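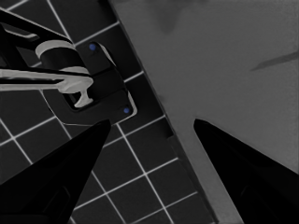 Dark square tile with thin white grout lines, beside a plain gray surface.

The matter of hard water in Purmont has been raised with this author on several occasions, and a fuller statement of one household's position now seems appropriate. The house draws from the Cluden main, as do most homes on the east side. The supply is safe and pleasant to drink. It also leaves a white crust on kettles, shower heads and anything else that is asked to dry on its own.

The Ekby softener was installed in July and has used 41 pounds of salt to date. The cost of the salt is modest. The cost of the unit, at 2,052 dollars with fitting, was not, and readers are advised to obtain more than one quote before proceeding. The second quote received by this household was 169 dollars lower and came with a longer warranty.

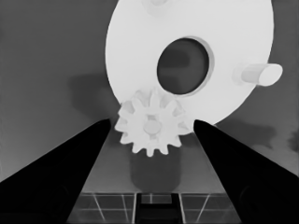
It should be noted that the kitchen cold tap was left on the untreated line. This was done at the request of the members of the household who drink tea, and the arrangement has proved satisfactory. The dishwasher and the laundry are both on softened water -- the amount of detergent was reduced by half in each case, and towels are noticeably less stiff.

Existing scale is a separate question. A softener does not remove old deposits with any speed, and those in the upstairs bathroom were treated by hand with white vinegar over two evenings. Vinegar must be kept away from marble and other natural stone. 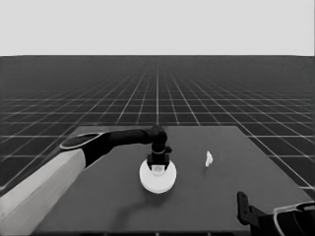

Gray table on a dark floor with a white grid.

The Imai test strips purchased in the spring remain in use. A reading is taken at the kitchen tap and at the bathroom basin on the same morning, and both are entered in the notebook kept under the stairs. The setting on the unit will be reviewed when the next bag of salt is opened -- it may be a little high at present.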